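Plate handling with two hand-held grippers - how are you teaching the handover?
Forum: Teaching by demonstration

dollach_bench
We are recording demonstrations for a plate task. One person works a pair of hand-held grippers, one in each hand, and the policy is then trained on what the gripper cameras saw. Cups and bowls went well. Plates are giving us trouble.

The dinner plates are big, white and glossy. We have 2,000 demonstrations so far and the policy still hesitates when both grippers are on the plate. It closes the second gripper, then waits, then opens the first one too early. Periklis Balaskas did most of the recording and his movements look clean to me, so I don't think it is simply bad data.

One gripper has the rim between its fingertips, with one tip on the face side and the other pressing on the outside. The second comes in from the left.

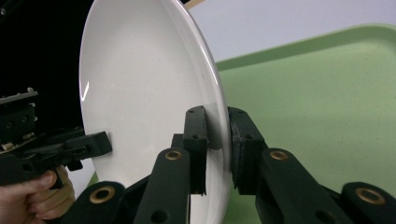
Replies (newest last)

seltberg_eirini
How long does he hold with both before letting go? We had the same hesitation and it came from the pauses. If one person waits half a second and another waits two, the policy has no idea when to release. We made everybody count to one in their head and threw out the long ones.

dollach_bench
It varies a lot. He stops to check his grip. I can see him doing it in the recordings.

manolis_k
I would not throw anything out. A checking pause is useful, as long as something changes in the view when it ends. What you want is a small visible cue before the release. We give the plate a slight lift with the receiving hand, then open the other one. Once we added the lift the early releases mostly went away.

seltberg_eirini
I disagree with that. A lift with both grippers closed puts a twist on the rim, and a real arm is much stiffer than your wrist. You won't feel it by hand but the arm will. We chipped 8 plates at Seltberg before we worked that out.

manolis_k
Fair point on stiffness. Ours run with a soft wrist setting so we get away with it. I'd still take a lift over a count in somebody's head, which the camera can't see at all.

O_Horobets
Has anyone looked at the reflections? A white glazed plate close to the camera fills most of the view and there is very little on it to go by. In this one you get a bright highlight near the upper middle, a thin streak down by the rim on the left, and a tiny dark speck, and the rest is smooth shading. The shadow next to the middle finger pad probably tells the policy more about contact than the plate does. Keep your lights in the same place for the whole set, or else move them on purpose and often. Moving them once halfway through is the worst of both.

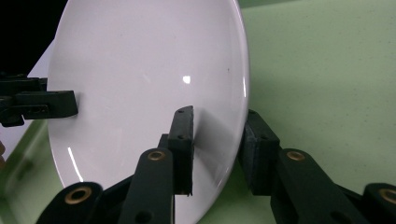
wundach_user
Can the same thing be recorded by remote control instead of with hand-held grippers?
It can, and for heavy or stiff two-handed work I would choose it, because the arm's own limits are in the data from the start. It is slower though. We get 6 good demonstrations by remote control in the time a practised person does several times that by hand.

dollach_bench
We did move the lights, in June, when the bench was turned round. I hadn't thought of that. I'll train on the two halves separately and see if the hesitation is in both.

O_Horobets
Do that before you record any more. Going to 4,000 with the same problem in them won't help you.

manolis_k
Check the finger pads as well. Worn pads slip on glaze, and people squeeze the trigger harder to make up for it without noticing. Change both pads at the same time.

seltberg_eirini
Agreed on the pads. Still not agreed on the lift.

dollach_bench
First half only, old light position: it still hesitates, but less, and the early release is nearly gone. Periklis is going to record a short set with a fixed pause and another with Manolis's lift, same plate, same lights. I'll post both results in this thread.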